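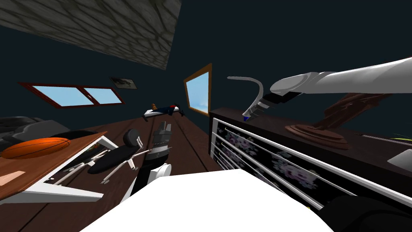

Mangubat (simulator)

Mangubat is a household robot simulator sold by the software firm Vustetti. It lets buyers drive a two-armed robot through rendered rooms, seen from the robot's own head, and break nothing that has to be paid for. It was first released as a training add-on for Plumia, the company's scheduling package, and has been sold on its own since version 4.

Features

The standard license includes 600 rooms and 1082 household objects, among them basketballs, dressers and office chairs, which can be knocked over. Walls and ceilings are textured at random, so a living room may be issued with cobblestones overhead and navy paint below. Vustetti calls this "variety." Objects do not always settle on the floor, and a shoe-like item may hover above the planks until the scene is reset.

Reception

Reviewer Anneliese Fröhlich praised the arm controls but wrote that the head view "tilts like a ferry," and that she had spent a July afternoon learning which way was down. The rival Nodimitz package keeps its horizon level and offers 793 objects, most of them mugs.

See also

Nodimitz
Plumia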